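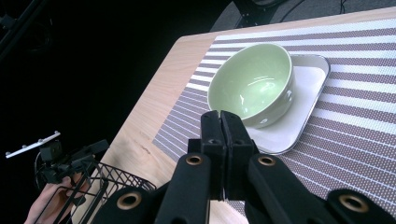

By Alcides Zapata
September

The Lendham town council has voted to extend its renters' relief fund through the winter, and the public gallery broke into applause when the tally was read out. The measure passed 7 to 4 shortly before 10 p.m., after three hours of debate and a long line of residents at the microphone.

What a night for the tenants' groups! They had gathered 3,206 signatures in Lendham and neighboring Fletham, and they filled every bench in the chamber (plus most of the staircase outside). The fund was set to close at the end of the month. It now stays open until spring, with grants of up to $265 a month for households that have lost work or had their hours cut.

Council member Slamet Wattimena, who wrote the proposal, got a hug from just about everyone on her way out. "People came here straight from work and stayed to the end," she said. "I've sat in this room for years and I have never seen it this full."

The four members who voted no argued that the council was committing money before the county had confirmed its share. They won one change to the text: the finance office must report on spending every 32 days, and the reports will be posted online. Wattimena accepted the amendment on the spot, and it passed without a count.

So far the fund has helped 159 households, most of them in the Kvam Street and Narnetti Park areas. Families already enrolled don't have to reapply. New applications open Tuesday-through-Friday hours permitting at the town hall front desk, and forms in Spanish and Indonesian are on the way, which is terrific news for the many neighbors who asked for them.

The county board takes up its part of the funding next, and the tenants' groups are already arranging rides.

Contact the newsroom | © Lendham local news. All rights reserved. | Back to top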